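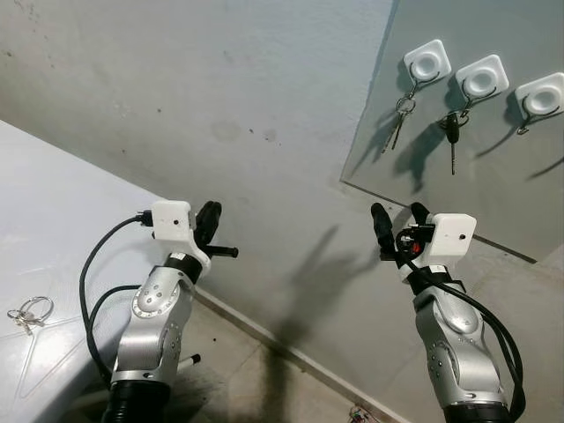
Three hooks by the table, two of them in use.

A hook is the best place in a house for keys, and I would put it ahead of the bowl, the drawer and the coat pocket. I have tried all four. The bowl is the most popular and the worst, since a bowl accepts anything. Ours on Estby Road held batteries, receipts and a dead watch, and the keys were always at the bottom.

A hook takes one thing. When it is bare you know at a glance that the key is out, and you can ask who has it. Stores like Sjöberg will sell you a cabinet with a little door for this, and the door ruins it. You want to see the keys as you walk by.

I would also leave one hook spare. People fill every hook on the day they put them up, then a visitor arrives or the shed gets a new lock, and the extra key goes back in the bowl. We had 21 keys in the house last December and used 7 of them. The rest went in an envelope.
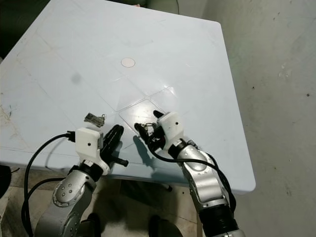 A small metal part left on the tabletop.

The harder case is the small loose piece. It might be a zipper pull, it might be a bracket. It has no hook and no name, so it sits on the table until somebody moves it to eat. My rule is that it gets one evening. If no one can say what it belongs to by then, it goes in a jar, and the jar gets emptied once a year. I have broken this rule many times — usually for screws.

A table should be mostly bare at the end of the day.

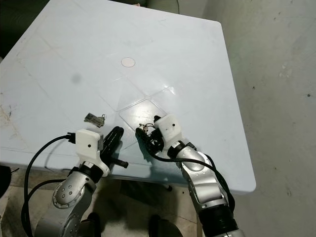 I don't mean spotless. Mine has scratches I have stopped seeing, and I would not pay to have them taken out. I mean that you could sit down and start something without first clearing a space. The hooks cost us less than dinner out, and they did more for the table than any amount of wiping.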